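# Gripper kit budget, Sunby bench

Planning sheet for the hand-held gripper tools we use to record tabletop tasks. It covers what we have on hand, what we want to buy next and what is left in the budget.
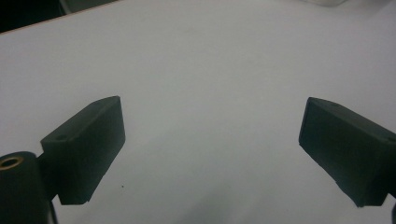

The budget for this round is $3000, and it has to cover finger pads, one more hand-held unit and spares for the mounts. Table, lighting and storage are paid from the room budget and don't appear in this file.

## Files

- `items.csv`: one row per line item, with supplier, unit price and status
- `quotes/`: quotes as received, named by supplier
- `wear.md`: notes on pad wear, updated when a pair is swapped

## Planned purchases

| Item | Supplier | Cost | Status |
|---|---|---|---|
| Hand-held unit, complete | Barredo | $1677 | quote in hand |
| Finger pads, 18 pairs | Kuvomell | $177 | ready to order |
| Mount spares | Barredo | open | waiting on quote |

The first two lines come to $1854, which leaves $1146 for the mount spares and shipping. If the Barredo quote for spares goes over that, cut the spares and keep the complete unit.

## Notes on the pads

Soft pads are a consumable. Enter them as a yearly cost, and keep them out of the equipment line. Always swap both fingers together. A new pad facing a worn one closes unevenly, and we lost most of a morning to that in August.

Check the hole position against the current bracket before ordering. Kuvomell sells two versions and the part names are nearly the same.

## Status values

- `open`: no price yet
- `quote in hand`: price is good until the date on the quote
- `ready to order`: approved, not sent
- `ordered`: sent to supplier
- `received`: checked and on the shelf

## Known gaps

- Shipping from Barredo is not included in any row.
- The Murka project shares our spare mounts. Their half of the cost is still entered under us.
- Older rows in `items.csv` have no supplier column filled in.

Change prices in `items.csv` first, then update the table in this file to match.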